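Renmont Words for Colors, a small data card

Hello, and thank you for stopping by! This is a list of 213 everyday color words and phrases, gathered by Tainá Prado and me from letters, seed catalogs and paint cards in and near Renmont.
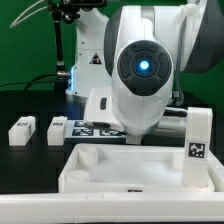
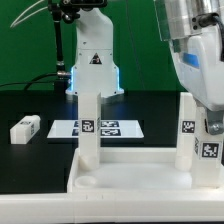 Each row has the word, the color family it belongs to, where we found it, and a sentence using it (the sentences are my favorite part, and I hope you'll read a few). Blue gave us the most trouble by far. People here will say "lamp blue" for anything that gives off its own light, like the blue glow on the white arm, and "dish blue" for nearly everything else, so we kept those as separate entries even though Gus Doucet wanted them merged.

Files: colors.csv holds the words, and sources.txt says which box each one came from. Spelling is left as written, so you will meet "grey" and "gray" side by side.

Known gaps: only 8 words for brown, and 4 entries still have no source. Corrections are very welcome, send them to So-ying Tsai.

Last updated January 3, 2023.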